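Table clearing

Table clearing is the household job of taking things off a table so that the surface can be used again or wiped. It is usually treated as a part of tidying or of washing up, and most household manuals give it a paragraph at best. The few that give it a chapter tend to promise more than the job can deliver.

Scope

Writers disagree on where clearing ends. In the narrow sense it covers only dishes after a meal. In the wider sense it takes in anything left standing on the surface: mail, keys, small bottles, bowls that were put out for fruit and stayed. Leonie Ortner, whose handbook Stalto is the source most often quoted on the subject, prefers the wide sense and then spends nearly all her pages on dishes. Items that live on the table, such as a shallow bowl, she calls "residents." Everything else is a "visitor." The terms have caught on, although it is hard to see what they add to the ordinary words.

Residents and visitors

A resident is normally pushed toward an edge so that the middle stays free. Dark glossy bowls are a common choice, and sellers claim that they hide dust. They do not, as anyone who has owned one near a window can confirm.

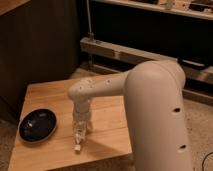
Small plastic bottles are the usual visitors. They are light, they fall over at a touch, and they roll unless the sides are flat or ridged. Elsa Moen advises picking a bottle up by its middle and checking the cap first. Meenakshi Nishad replied in a newsletter that a cap should be checked when the bottle is put down in the first place, and that advice for the next person along is advice given too late. Both positions are reasonable. Neither writer offers any evidence beyond her own kitchen.

Order of work

The traditional order is tall things first, then flat things, then crumbs. The argument is that a tall item is the one most likely to be knocked over by a sleeve. Dean Mottram's Florulska method reverses this and starts at the edge nearest the person, whatever happens to be there. Mottram has said that his order saves 20 minutes a week. No record of how he measured this has been published, and a table that takes 20 minutes a week to clear in any order is probably being used as a shelf.

Bottles already on their sides are a minor point of dispute. Stalto says to stand them up before moving on. Florulska says to lift them straight off — standing a thing up only to carry it away is one movement too many. On this question Florulska has the better case.

Wooden tops

Planked wooden tops collect crumbs in the seams, and wiping along the grain is generally recommended. The claim that wiping across the grain damages the finish is repeated widely, mostly by people selling finish. Grit caught under the cloth is a more likely cause of scratches. 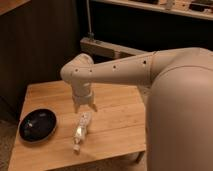 Criticism

The main complaint against the literature is that it describes a simple job at great length. Trevor Mellor, reviewing the third edition of Stalto, noted that the book runs to 514 pages and that the instructions themselves would fit on a card. He was no kinder to Florulska, which he called a habit with a price tag.

See also

Dishwashing
Dusting
Housekeeping
Tablecloth

This page was last edited on 5/11/21.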